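Trulis Practice Room Set-Up Guide
Section 4: Floor, Tape Lines, Floor Sign and Tall Cabinet 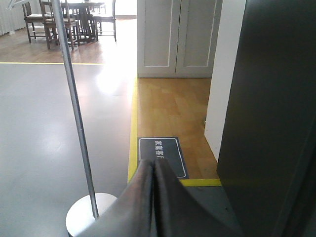
By the time you reach this section you should have your wall panels standing and your underfloor swept, and if you have both of those behind you, well done, the heaviest lifting is over. What remains is the part that makes a set of panels feel like a living room: the wood floor, the yellow tape that marks where the room begins and ends, the floor sign that gives the area its name, and the white cabinet against the far side. Please read the whole section through once before you open any of the cartons. It isn't long, and several of the steps are much easier to do in order than to undo later.

Two people can finish this section comfortably in an afternoon. One person can manage the floor and the tape alone, but please wait for a helper before you start on the cabinet.

4.1 Before you begin

Gather the following and set them down outside the area you plan to cover:

Floor planks, light wood finish (carton marked F)
Yellow floor tape
Floor sign for the room you are building
Tall cabinet with two doors (cartons marked C1 and C2)
Soft broom and a dry cloth
Tape measure, pencil, and a long straightedge
Rubber mallet
Felt pads and the small bag of cabinet hardware

Let the planks rest in the room overnight with the carton opened at both ends. Wood likes to get used to a place before it is asked to lie flat in it, and planks brought straight in from a cold truck in February will behave quite differently from planks that have had a night indoors.

Note: Color varies a little from plank to plank. Some are tan, some lean toward orange. Open the whole carton and mix them before you lay the first row, so that you don't end up with all the pale ones on one side.

4.2 Laying the wood floor

1. Sweep the gray base floor once more, even if you swept it yesterday. A single crumb of grit under a plank will click every time somebody steps on it.

2. Decide which way the planks will run. We lay them lengthwise, toward the cabinet, and we suggest you do the same, as it makes a small room look a bit deeper.

3. Snap or pencil a straight starting line on the base floor. Check it against the wall panel at both ends. If the two measurements don't agree, trust the line and let the gap at the panel vary.

4. Lay the first row dry, without pressing the joints closed. Stand back and look along it. When you're happy, close the joints by hand and finish with gentle taps of the mallet.

5. Continue row by row. Start each new row with the piece left over from the last one, so long as it is at least 21 cm long. Shorter pieces tend to work themselves loose and are better saved for a patch.

6. Leave a gap the thickness of a pencil between the floor and any wall panel. The floor needs somewhere to go on humid days.

7. Sweep again and wipe with the dry cloth. Please don't mop yet.

Caution: Never strike the edge of a plank directly with a steel hammer. If you don't have a rubber mallet, use a scrap of plank as a buffer and go slowly.

The wood doesn't need to cover the whole base. In our own room at Unville the gray floor carries on beyond the edge of the living area, and we find the change of color helps people understand where the room stops, even before the tape goes down.

4.3 Marking the boundary with yellow tape

The tape does two jobs. It tells visitors where one area ends and the next begins, and it gives you a dependable line to put things back to after a busy day, when the chairs have wandered and nobody remembers quite where anything was.

1. Wipe the strip of floor where the tape will go and let it dry fully. Tape laid over dust will lift at the corners within a week.

2. Begin with the long side. Start at the base of the cabinet position (the cabinet isn't there yet, so use your pencil mark) and run the tape toward the front of the room in one piece. Unroll a good length, hold it just off the floor, pull it lightly taut, and lower it into place.

3. Press it down with the cloth, working from the middle out to the edges. If you see a bubble, lift back to it and try again. Pricking bubbles with a pin leaves a little hole that collects dirt.

4. Now lay the short side along the near edge of the wood, so that it meets the long strip at a corner.

5. Trim the corner square with scissors before you press it down. Please don't cut the tape on the floor with a knife. We did this ourselves in our first room and the planks still show it.

6. Walk over the tape in soft shoes a few times. This really does help it settle.

Note: If you're marking more than one room, finish all the long strips before you do any short ones. It is far easier to keep them parallel that way.

Tip: Write the date on the inside of the tape roll when you open it. Old tape goes brittle, and a roll that has been sitting in a warm closet for a couple of summers is good for labeling boxes and not much else.

4.4 Placing the floor sign

Each room comes with its own floor sign, a dark navy mat with rounded corners, a thin white border and white lettering. Signs with Chinese lettering are packed with the Rebelo edition of the set, and the ordering sheet lists the other languages we can supply.

1. Unroll the sign and leave it face down on a clean table for an hour or so if it has been stored rolled up. It will lie much flatter for it.

2. Choose a spot near the way into the room, where people will pass it before they reach the furniture.

3. Decide which direction the lettering should face. Most people turn it toward the person coming in, but if your visitors mostly approach from the side, turn it to suit them. There's no wrong answer, only please be consistent from room to room.

4. Set the sign down, smooth it from the center outward, and check that all the corners lie flat.

Caution: A curled corner is a tripping hazard. If a corner won't stay down, take the sign up, warm it gently in your hands, bend it slightly the other way, and try again. Replace the sign if the corner keeps lifting.

The sign can be wiped with a damp cloth. Avoid anything with bleach in it, which will turn the white border yellow in time.

4.5 Standing the tall cabinet

You'll want your helper for this one. The body of the cabinet weighs 55 kg before the doors are hung, and it is an awkward shape to hold on to.

1. Assemble the cabinet body on its back, following the sheet in carton C1. Lay a blanket under it first.

2. Stick the felt pads to the underside. They are thin enough that the base will still look as though it sits right on the wood.

3. With one person at each side, tip the cabinet up slowly and walk it to its place at the far end of the wood floor. Lift it over the tape. Sliding it across will peel the tape right up.

4. Fix the cabinet to the wall panel with the bracket supplied. This step is not optional, however steady the cabinet feels.

5. Hang the left door, then the right door. Leave the hinge screws a half turn loose.

6. Close both doors and look at the seam down the middle. It should be even from top to bottom. Adjust the hinges until it is, then tighten all the screws.

7. Dust the raised moldings on the door panels with a dry, soft brush. Packing dust loves to hide in there.

Note: If the doors drift open by themselves, the cabinet is leaning forward very slightly. Slip one of the thin shims from the hardware bag under the front edge.

4.6 Spare parts

Replacement tape is part 105 and the cabinet shim pack is part 459. Both can be ordered from Pirnum using the sheet at the back of this guide. Please tell us which edition of the room you have, as the floor signs differ.

Section revised 2005-08-02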